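Deok-su Yoon
19 June 2018

Thread on the white cabinet by the curved counter, which several of you asked about after the last one. Drawers, runners, and the cable mess on the floor. Long. Mute if you don't care about drawers.

The cabinet is a Totis base unit. White front, wood inside. The top drawer had been dragging on the left for months and needed a second tug for the last inch. I blamed the runner. The runner was fine.

First step was to empty it. Contents: tape, takeout menus, two dead flashlights, a bag of hinge screws from a cabinet I no longer own, and a stack of instruction sheets thick enough to rub on the rail above. The instruction sheets were a good part of the problem.

The other part was the left runner sitting low at the back. The rear screw had worked loose and let the bracket drop. You can't see this with the drawer in. Pull the drawer, put a short level on the bracket, and read it there.

Removing the drawer on these: extend fully, find the plastic lever on each runner, push one up and the other down, lift the front, pull. The levers go in opposite directions. The Totis sheet shows them going the same way.

Rear screw hole was stripped. I filled it with glue and a sliver of hardwood dowel, let it sit overnight, drilled a pilot hole, and put the same screw back. A longer screw would have come out through the side panel.

Wiped the runners with a dry cloth. No oil. Oil plus kitchen dust makes a paste, and the paste was what I spent twenty minutes getting off the last set.

Then the front panel. It's held by two cam screws and has a little side-to-side play. Loosen both, slide the panel until the gaps match, tighten a quarter turn at a time, alternating. Close the drawer and check after each pass. If you tighten one side all the way first, the panel creeps and you start over.

Current state, drawer out and nothing back in it yet:

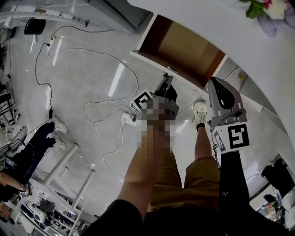
Drawer open, cables still to be dealt with.

Which brings me to the floor. The drawer was the easy half.

There are two power strips down there, both white, with a long black cable and a tangled white one across the tile. The white one loops out to where you stand when you open the drawer. I have caught a foot in it more than once.

The reason it got this way is that the counter has no outlet on that side. Everything gets fed from the wall, and every time something was added, its cable took the shortest path that day. Nothing was ever rerouted.

Plan is to get both strips off the tile. Sternport sells a steel tray that screws under a counter and takes a strip lying flat. Mine is on order. Inside length is 472 mm, so measure your strip with the plug end included, as the cord needs room to bend.

Before buying a tray, check what's above it. A screw that is too long will come up through the countertop. I marked the drill bit with tape and stopped well short.

For the run along the wall I'm using Benex adhesive channel, the kind with a snap lid. Clean the tile with alcohol first and let it dry. The tape holds badly on glossy tile that has any cleaner residue on it. I know this from the bathroom.

Run length came to 1,490 mm from the wall to the back of the cabinet. Channel comes in shorter pieces, so there will be a joint. I'm putting it behind the cabinet where no one has to look at it.

Do not coil the spare cable and stuff it in the channel. A tight coil under load can get warm, and the lid won't close over it anyway. Swap for a shorter cable, or leave the slack in loose bends in the tray.

Also do not plug one strip into the other. If you need more sockets than one strip has, each strip goes to its own wall outlet. Add up the loads before you move anything. Mine are all small.

Labeling: I put a paper flag on each plug before unplugging it. Device name, both ends of the cable. Masking tape and a pen are enough. With a tangle like the white one, labeling afterwards means tracing it by hand all over again.

Untangling order, for anyone with the same problem: unplug everything, free the shortest cable first, work toward the longest. Don't pull on loops. Lay each one straight on the floor as it comes free and keep it out of the pile.

Someone asked about the flowers on the counter. They're in a lavender vase, Borkowska, bought at their shop in August. White and pink this time. The vase is heavier than it looks, and it stays put when the drawer gets slammed. I do take it down before drilling into anything under there.

Someone else asked why I don't put a liner in the drawer. I had a rubber mesh one in the last drawer and it left a pattern on the wood. If I use anything it will be cork, cut a little short of the sides so it can be lifted out.

What goes back in: tape, pens, scissors, the level, one working flashlight. Menus are in the recycling. Instruction sheets went into a folder on the shelf, apart from the Totis one, which I've corrected in pen.

I'm keeping contents below the rail by a finger's width. If something has to be pushed down to let the drawer close, it lives somewhere else.

Parts so far, for those keeping a list: one tray, 3 lengths of channel, a scrap of dowel, wood glue. Tools: screwdriver, short level, drill, small bit, masking tape. The repair itself used only the glue and the dowel.

Reply to several people at once – yes, you can do the screw hole fix with wooden toothpicks. Pack them in with glue, snap them off flush, wait overnight. I used dowel because I had dowel. For a heavy pan drawer I'd still go with dowel.

And no, soft-close inserts won't fix a low runner. They add a bit of resistance at the end of travel, which on a dragging drawer makes it worse. Level the bracket first, then decide if you want them.

Correction to the post on removing the drawer: on the older Totis runners there are no levers. You extend fully, tilt the front up, and lift it off the rollers. Check which kind you have before you start pushing on things.

Tray ships this week. I'll add to this thread once it's mounted and the strips are up. Next after that is the lower drawer, which squeaks, and for which I have no theory yet.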